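Flugmeteorologie II – Begleittext zur Vorlesung
Abschnitt 4: Nebel, Sichtweite und Betriebsstufen am Flughafen
Bearbeitung: Zarmeena Janjua

4.1 Begriffe
Von Nebel spricht man, wenn die horizontale Sichtweite in Bodennähe durch schwebende Wassertröpfchen unter 1000 m sinkt. Liegt sie zwischen 1000 m und 5000 m, wird feuchter Dunst (BR) gemeldet. Trockener Dunst (HZ) entsteht durch Staub, Rauch oder Salzpartikel bei geringer relativer Feuchte. Für den Flugbetrieb maßgeblich ist die Pistensichtweite (RVR), die nicht mit der meteorologischen Sichtweite gleichgesetzt werden darf. In ihre Berechnung gehen Extinktionskoeffizient, Hintergrundleuchtdichte und Stärke der Pistenbefeuerung ein.

4.2 Strahlungsnebel
Voraussetzungen sind klarer Himmel, schwacher Wind und eine feuchte Grundschicht. Der Boden kühlt nachts durch langwellige Ausstrahlung ab, die aufliegende Luft erreicht den Taupunkt. Bei völliger Windstille bildet sich meist nur Tau oder flacher Bodennebel; eine schwache Durchmischung lässt die Schicht anwachsen.

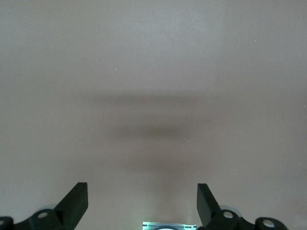
Die Auflösung beginnt in der Regel nach Sonnenaufgang vom Boden her. Im Dezember reicht die Einstrahlung bei mächtiger Nebelschicht oft nicht aus, der Nebel geht dann in Hochnebel über oder hält sich ganztägig.

4.3 Advektionsnebel
Er entsteht, wenn feuchtwarme Luft über eine kältere Unterlage geführt wird. Im Unterschied zum Strahlungsnebel ist er nicht an die Nachtstunden gebunden und tritt auch bei mäßigem Wind auf. An Küstenplätzen ist das Einsetzen häufig mit einer Winddrehung verknüpft.

4.4 Fallbeispiel Vurnov
Grundlage ist die Messreihe von Consuelo Zabala am Regionalflugplatz Vurnov. Ausgewertet wurden 1377 Stundenwerte. Am Abend des Ereignisses lag die Temperatur bei 13 °C, der Taupunkt bei 11 °C. Die Bewölkung löste sich nach Durchzug eines schwachen Tiefausläufers auf, der Wind ging auf wenige Knoten zurück. Gegen Morgen fiel die Sichtweite innerhalb von etwa 30 Minuten unter den Nebelschwellenwert.

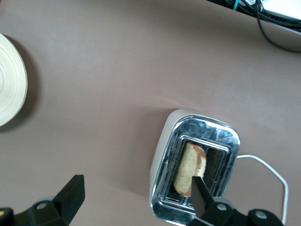 Zu beachten ist die Lage des Transmissometers. Es steht nahe der Aufsetzzone – die Senke am Pistenende wird nicht erfasst. Die gemeldete RVR war daher für den mittleren und hinteren Pistenabschnitt nicht repräsentativ.

4.5 Aufgaben zur Übung am Dienstag
a) Bestimmen Sie für das Fallbeispiel die Taupunktdifferenz und schätzen Sie die relative Feuchte ab.
b) Skizzieren Sie den vertikalen Temperaturverlauf vor und nach der Nebelbildung.
c) Erläutern Sie, weshalb die RVR nachts über der meteorologischen Sichtweite liegen kann.

Die Lösungen zu a) und b) bitte mit Rechenweg abgeben. Für c) genügt eine halbe Seite.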